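Tumar Users Forum » Data Collection » Textile tasks

Wrist view acceptance criteria for deformable items

Gatilville_Lab
Posted 9:40 am

Members are asked to comment on the draft acceptance criteria for the textile set before it closes at the end of October. The set stands at 1299 demonstrations, of which 550 have been reviewed. The draft proposes that any demonstration in which the wrist view shows motion blur during transfer be excluded from training. Kaiwen Lu will collate the responses.

paterson_ops
Posted 10:15 am

Our site does not support the exclusion as drafted. When the arm is moving, a held garment travels with the wrist camera and generally stays sharp while the background smears. A rule that treats both conditions alike would remove most of our transfer segments, and the remaining set would favour slow operators. We would prefer that blur be assessed on the held item only.

Banunus
Posted 10:52 am

I must respectfully disagree with Paterson. The background carries the information the policy needs in order to place the item. If the target rim cannot be located, the example teaches grasping and very little else. We rejected 60 demonstrations last month on those grounds, and our evaluators were satisfied with the decision.

paterson_ops
Posted 11:20 am

The target is also covered by the overhead view, which is synchronized with the wrist stream. I would ask whether those 60 were checked against it before they were rejected.

Banunus
Posted 11:31 am

They were not. The review tool opens the wrist stream by default and our reviewers worked from that alone. I will have them re-examined, although my view of the criterion is unchanged.

tumar_moderator
Posted 1:05 pm

Members are reminded that rejected demonstrations should be flagged and retained, as set out in the collection guide. Deletion requires the approval of the site lead.

Gatilville_Lab
Posted 2:30 pm

Thank you to both sites. Kaiwen Lu has suggested two separate labels – one for the held item and one for the surroundings – so that each training group may apply its own filter. This would add a second pass to the labelling work, and the cost to smaller centres has been noted. Knitted items would be labelled first, as frayed edges and tight folds are where our reviewers differ most. The example attached to this post, number 1335 in the shared index, would be labelled "item sharp, surroundings blurred" under the proposal. Sites wishing to object to the two-label scheme should do so in this thread, with index numbers for any demonstrations they rely upon.

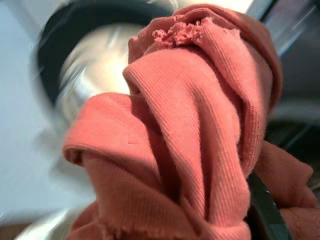

Objections received after the draft closes will be held over to the next revision of the guide.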